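How to budget for hand-held grippers before you order anything

Quick one, written between two site visits. People keep mailing me the same question: what do we need to buy to get a small folding and laundry data project going, and what will it cost. Prices move so I won't quote many. What I can give is the order to do things in, and the lines that go missing from the sheet.

Assumes you already have an arm or access to one. If not, stop and sort that first, different budget, different page.

What you need before you start

A spreadsheet. One person who can sign for money. A list of the tasks you want, written down, not in someone's head. An hour with whoever will do the collecting.

Step 1. Write the task list first

Not the parts list. Everyone opens a shop tab first. Don't.

Ours for the first round at Furnness was short:
shirts, flat and folded
sweatshirts with ribbed cuffs
towels
bedspreads, corners only
socks (dropped later)

Each line changes what you buy. Thick cuffs want pads with grip and a wide opening. Thin cotton wants pads that meet cleanly at the tip. Bedspreads want more reach from the operator and a longer session per home. If the list says "household stuff" you will end up buying twice.

Step 2. Work out how many grippers

Start from people, not from homes. One gripper per collector working at the same time, then spares. We had 9 collectors and bought 11 units. Two spares felt like too many to Mohandas Gowda, who was holding the money. Both were out in the field by the second week.

If collectors share, put in swap time. Somebody has to carry the thing across town, and that is a travel line.

Step 3. Price one unit, all of it

One row per item:
gripper body and jaws
finger pads, plus two spare pairs
pivot screws, a bag
camera and mount
memory cards, at least three per unit
battery or power bank
cable, plus a second cable
case
cleaning cloths

The body is what people budget for. The rest of the list came to over 70 percent of the body price again on our first order, and we had put down nothing for it. Get the quote for a full unit or make up the full unit yourself in the sheet.

Printed or bought? Printed jaws are cheap per piece and slow per batch. If you have a printer and a person to run it, fine, but put that persons hours in. Rekha Hegde ran ours and her hours were the second biggest line. We'd left them out of the draft.

Step 4. Pads are a consumable

Put them under consumables, with a monthly figure. Fabric work is kinder than kitchen work but pads still go shiny and then they slip. Order from one batch if you can. Mixed batches behave differently and you spend an afternoon wondering why one collector's grasps look bad.

Buy one color for everything unless you have a reason to tell units apart.

Step 5. Decide on the camera before the mount

Wide lens for bedroom work. You want both fingertips and a good stretch of bed in view at once. Narrow lenses look sharper and lose the cloth the moment you go in close. Check you can still buy the same model in six months. Tolix quoted us a nice one that was already on its way out, and we'd have ended up with two camera types in one dataset.

Ask every supplier the same four things, by mail so you have it in writing:
lead time for a full order
lead time for one replacement
what counts as warranty damage
who pays return shipping

Navarrete answered all four the same afternoon. That counted for more than the price gap in the end.

Step 6. The garments and the homes

Easy to forget. Borrowed clothes are free until somebody wants a sweater back. Set aside a small sum for secondhand stuff, mixed weights, some with prints, some with stripes. Prints matter. A plain sheet under a plain shirt is the easy case, and a model that only saw easy cases falls over in a real bedroom.

Payments to households go here too, and a little for washing.

Step 7. Storage and review

Every hour collected gets copied, backed up and looked at. Three costs. Drives or cloud, a second copy, and reviewer time. We used Editz for the trimming, one seat, shared badly. Budget two seats.

Reviewer time: take your guess and double it. Seriously.

Step 8. Run a pilot on one unit

Buy one complete unit, use it for 21 days, then place the big order. Suppliers will offer you a discount to skip this. Say no thanks.

In the pilot write down what breaks, what gets lost, how many cards fill up in a session, how long setup takes on a real bed with real bedding on it. Those numbers go back in the sheet and replace the guesses. Use a bed, by the way. A bench tells you very little about soft things on top of other soft things. 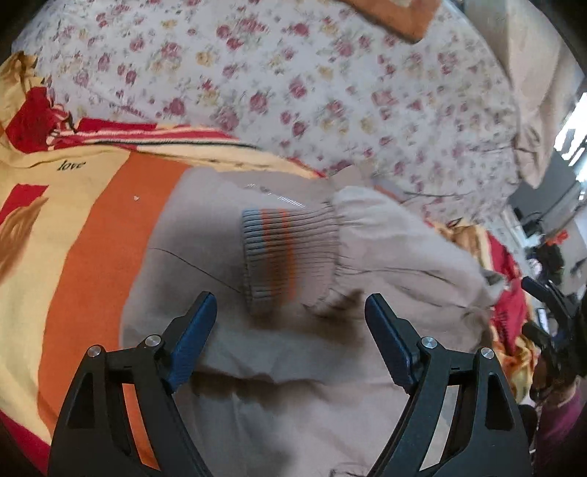

Parvathi Varma

Cuffs were on our list from day one, and they are a good pilot task. A sweatshirt on a rumpled bed, jaws open over the cuff, patterned sheet and bedspread in the background – if your unit handles an hour of that without the operator complaining, you can order more. Check the opening is wide enough for bunched sleeve as well as the flat part. Ours are set up with two finger pads that angle in toward each other, with a gap between them when open. When you compare quotes ask for the opening width with the pads fitted, not the bare jaws.

Look at the screws while you're at it. Pivot screws on the jaws take all the movement. Have a spare set per unit and a driver that fits in the case. Satish Acharya keeps thread locker on his list, I'd second that, costs next to nothing.

Step 9. Spread the spend

Don't put it all in one quarter if you can help it. What worked for us:

First: pilot unit, cards, garments
Second: full order, cases, first batch of pads
Third: storage, reviewer hours, replacement parts

We wanted the full order in by October and missed it, beacuse the pilot ran over and the quote expired. Ask for a quote that stays good past the end of the pilot. Carol Whitlock in purchasing got ours extended with one phone call, so try that before you accept a new price.

Step 10. Leave a repair line

Fixed amount, its own row, and no raiding it for anything else. I use the price of one full unit for every ten or so in the field. If it's still there at the end of the project, buy pads.

Common mistakes, fast

Buying grippers before the task list is agreed.
One cable per unit.
No case. Units go in backpacks with keys and lunch.
Counting the printer as free.
Leaving out tax and import fees on the quote – check which side pays.
No labels. Number every unit and every card on the first day, otherwise you can't trace a bad session back to a loose jaw.
Different firmware on cameras bought at different times.

If you can only afford half

Cut units, keep spares. Cut the number of homes before the number of garments. Keep the pilot whatever happens. Keep two cables.

Don't cut reviewer time. We tried it for a month and had to go back through everything, and the catch-up hours cost more than the ones we'd saved.

Will add our blank sheet once I've cleaned the supplier names out of it. Corrections welcome in the meantime, expecially on import fees, I only know our own case.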